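How I cite a family letter

I used to write "old letter, Mom's box" and call it a source. Then I couldn't find the thing again for my Salgado line, and I got religion about citations!

First, number every letter in pencil on its folder, never on the paper itself. I start with a letter code for the box, so Z7 is the seventh letter in the Zistport box.

Next, write down who wrote it, who got it, the place and the date. No year? Put "August, no year" and leave it there — your guess goes in the notes.

Then add who has the original now. Mine read like this:

Z7. Bożena Sowa to her sister, Starov, August, no year. Original held by me, folder 6.
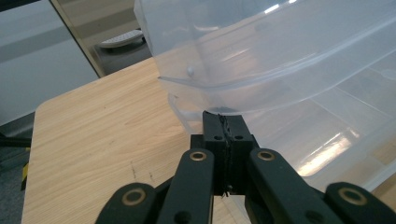 What if I only have a photocopy?

Cite the copy, and say who gave it to you and when. If the original turns up later, add a second line and keep the first one.

I do 10 letters in a sitting, then quit before I get sloppy.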